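About Us

Grenderent is a property management company based in Gristhorpe. We look after rented houses and apartments for owners who do not want to do it themselves, and we find homes for people who want to rent. We do not sell property and we do not lend money.

The company was started by Babatunde Chukwu, who had spent several years keeping the books for a local builder. The first office was a single room over a shoe repair shop on Olaniyan Street. Amarachi Yusuf joined the following July to handle leases and move-ins, and she became a partner when the second office opened in Grotbridge.

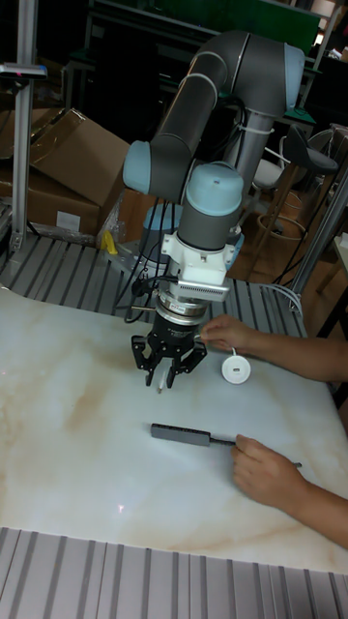

What We Do

For owners, we advertise the property, show it, check references, prepare the lease, collect the rent and pay it over on the 12th of each month. You get a written statement with every payment. Repairs under the limit you set with us are done without a phone call. Anything over the limit waits for your approval, unless there is a leak, a heating failure or a door that will not lock.

For tenants, we keep a list of available homes at both offices. Application forms can be picked up at the front desk or mailed to you. We need proof of income and the name of your last landlord. Pets are up to the owner, so please ask before you apply.

Our standard lease runs 12 months. Shorter terms are possible in a few of the Grotbridge buildings, mainly the older ones near the rail station.

Where We Work

We manage 94 properties. Most are in Gristhorpe, on the streets between the river and the high school. The rest are in Grotbridge and along the county road that joins the two towns. We have turned down work farther out than that, as our repair crew could not get there and back in a reasonable time.

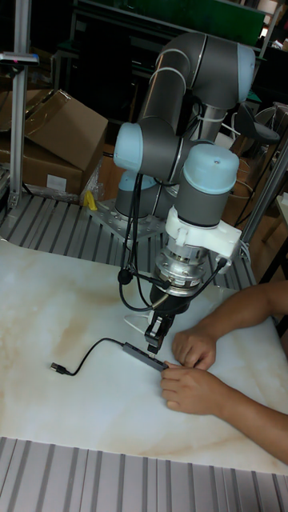 Owners outside this area are welcome to call, and we will give them the name of another manager if we know one. The same goes for stores and warehouses, which we stopped taking on after the Grotbridge office opened.

Fees

Owners pay a percentage of the rent collected. If the property is vacant, there is no management fee for that month. Advertising is billed at cost. Tenants pay for their own credit check and nothing else to us apart from rent and deposit. Deposits are held in a separate account and returned with a list of any deductions.

Repairs

Tenants should report repairs by phone or in writing to the office that holds their lease. Please give the unit number and a time when someone can let us in. After hours, the same number goes through to an answering service, and they will reach whoever is on call.

Page last updated 30 December 2014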